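Jadley robotics club reaches July final with simulated table task
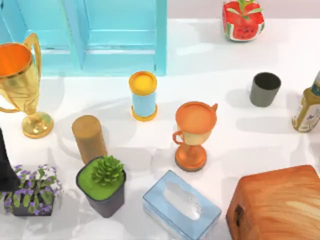
A student robotics club in Jadley has won a place in the July final of the Meltine Challenge, a contest in which teams program a pair of robot arms entirely in simulation. The club finished third in the qualifying round, the results of which were published on 2022-05-15. Teams are given a virtual tabletop and must write code that finds a named object, picks it up and puts it down in a marked spot without knocking anything else over. The Jadley students built their own practice layouts, and they do not make life easy for the software. One has a blue shelf unit at the back of a glossy white table, with two trophy cups of very different sizes, a plain wooden cylinder, a tissue box and several potted plants spread out in front of it. The students say the shiny surface is useful because reflections can confuse the object detection, and a program that copes with them tends to cope with the official layouts as well.

The club meets after lessons at Holub College and has four regular members working on the project. Two of them write the grasping code, one builds the layouts and the other keeps the test records. They call their program Kulen.

By the close of the qualifying round Kulen had been through 3525 practice runs, most of them left going overnight on the college's computers. Cups with handles caused the most trouble in the early versions – the arm would close on the handle and tip the cup on its side. The current version picks up cups by the rim unless another object is in the way.

For the final, teams will have to move three objects in a set order, using both arms. The layout will be kept secret until the morning of the event. Scores will be based on the number of objects placed correctly, with points taken off for collisions and for going over time.

The club is still looking for new members for the autumn term. No programming experience is needed, and students who want to join can sign up at the college library.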